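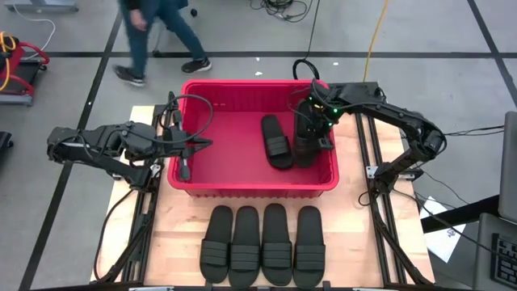
Slide sandals, red bin.

The Loss at Pleria
by Oleksandra Kravets

The pool at Pleria was losing 289 liters a night after evaporation had been subtracted. Wulan Hutapea had subtracted it twice, once with the Biretti table and once with a bucket standing on the second step, and the two figures agreed closely enough that she stopped doubting the bucket.

She had been sent by Brondis on a four-day order. The order listed the pool, the balance tank, the return line and the drain. It did not list the plant room, which belonged on paper to the hotel next door, and the hotel had closed.

Day one was dye. She turned off the pump at 9 p.m., waited for the surface to go flat, and released dye from a syringe at each fitting in turn. At the skimmers it hung in place. At the main drain it hung in place. At the underwater lights it drifted a little, and she wrote "drift, minor, convection?" and moved on to the steps.

Vlastimil Vrabec watched from a plastic chair. He had run the pool for the hotel and now ran it for the town, on the same wage, and he had filled in the log every evening in pencil.

"Before you it was a man with headphones," he said. "He listened to the walls."

"What did he hear?"

"He said the road."

Day two was pressure. She plugged the return line at both ends and brought it up slowly. The needle held for an hour. She plugged the suction line and the needle held there too. A line that holds pressure is not leaking, whatever else is wrong with it, and she crossed out both lines on the drawing.

That left the shell. She asked to see the log.

The log went back eleven years. Vrabec had written the meter reading, the air temperature, the number of swimmers and a column headed O. The readings climbed in an ordinary way until a certain August, and from then on each night carried a small extra amount, as regular as rent. Column O contained either a zero or a one. Since that August it had contained only ones.

"What is O?"

"Open," he said. "A valve."

"Which valve?"

He got up to move his chair into the shade and did not answer until he had finished. 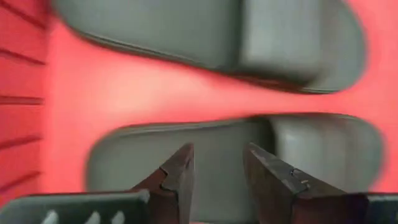

Page last changed: Friday, 4:40 p.m.

The valve was in the plant room, behind the old filter. It was a half-inch brass gate valve on a branch that appeared on none of the drawings. A length of copper ran from it through the wall at knee height. Hutapea measured the bore, noted the height of the water above it, and worked out the flow for a gate opened one quarter turn. Over eight hours it came out near enough to account for the loss.

She followed the pipe outside. It crossed under the hotel path, where someone had laid the paving back with care, and came up against the wall of the cottage that had gone with the gardener's job. There was a fig tree there. The rest of the hotel garden was dead, and had been for a long time.

"Pearce told us to shut off the garden supply," Vrabec said. Pearce had been the manager. "The whole garden, on the meter, gone. Horațiu was in the hospital by then. Dumitrescu, the gardener. He asked me about the tree."

"And you ran it off the pool."

"At night. In the morning I close it."

"Pool water has chlorine in it."

"I let it stand in a barrel first. There is a float."

She looked and there was a float, and it had been replaced recently. The barrel held 200 liters. She checked the overflow, which ran to the roots through a second hose, and the joints on that, which were dry.

"Is he still alive?" she asked.

"No," Vrabec said. "Six years."

Day three she spent on the shell anyway. She tapped the tiles along the waterline and marked the hollow ones with wax crayon. None of them let water through.

Day four was the report. The form had a box for the cause and a box for the cost of repair, with a note that Aqeel Satti in the Brondis office would return any form with either box empty. Under 3000 the town could approve the work itself. Above that it went to the district, and the district would send someone to look in the plant room.

She wrote: "Unlisted branch, half-inch, copper. Serviceable. Recommend adding to drawing as irrigation." In the cost box she put the price of one water meter, fitted, and a day of labor to fit it.

Then she read the main meter for the last time. The final three digits were 210 and the one before them was turning over from 2 to 3 – she waited for it to settle and wrote 3210.

Vrabec had the pencil out for the evening entry. He asked if he should go on using column O.

"Write liters," she said. "You'll have a meter."

He ruled a new line under the date, wrote L at the top of the column, and went in to open the valve.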